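3.2 Layout of the case and access to the processor

The units handled in this study are desktop towers taken out of office use and passed on for parts recovery. They came from two collection points, Bekent and Gorden, and 159 of them were of the same general build: a steel tower with one removable side panel, a motherboard fixed to the opposite wall, and a power supply at one end. We describe that build in some detail, as the order of disassembly used in Section 4 follows from it.

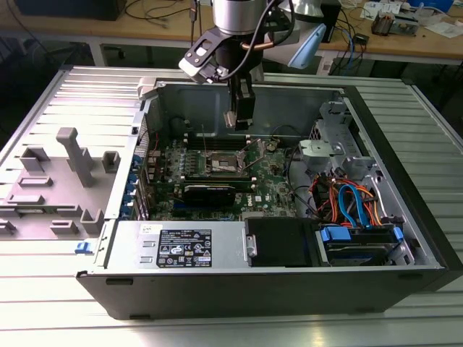
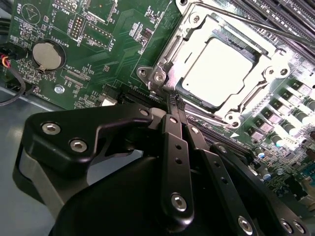

Figure 2. Open tower on its side with the panel off, and a closer view of the motherboard and CPU socket. The socket's retention plate is open in both views.

With the case on its side, the parts fall into two groups. The first can be reached straight away from above. It includes the memory modules, the coin cell, the expansion cards and most of the plugs on the board. The second group is held down or blocked by something else. The processor belongs to this group even in a case where nothing lies over it, because the heat sink has to come off first and the lever and plate have to be opened in that order. Sites that skipped the lever and pried at the plate bent the frame, and the socket could then no longer be sold as working.

Cabling was the main source of lost time. Drive cables often pass over the edge of the board between the drive cage and the connectors, and in many cases they had been tied to the cage by the maker. We cut ties but did not cut cables. Each plug was released at its latch and the free end was laid over the side of the case, so that the bundle did not fall back over the memory slots. Where a drive sat in a plastic carrier, the carrier and drive were taken out together and separated later at the sorting table.

Printed labels on the board were of more use than we had expected. Names beside fan headers, battery holders and panel connectors let a worker confirm a part without looking up the model, and we took our part names from them wherever they could be read. Labels on power supplies were recorded before removal. The supply itself was left in place until the end, as its weight keeps the case steady while the rest is worked on.

Processors were lifted by two opposite edges and placed in trays with the contacts protected. Dried thermal paste was left on the heat spreader at this stage. Cleaning it inside the case was tried at Gorden and dropped after paste got into the socket on several boards. The trays were then sent to Sutiver for testing, with the slot number in the tray matched to the case number.

The steps above were timed from the moment the side panel was off to the moment the processor was in its tray. A limit of 900 seconds was set for each case, and cases that ran over were logged as incomplete and finished outside the timed work. Across both collection points, 501 timed runs were kept for analysis. Repeat runs on the same case were allowed if all cables had been put back in their first positions, following the procedure in the Guerra handling guide. Runs in which a connector broke were kept in the set and marked, and they are treated separately in Section 5.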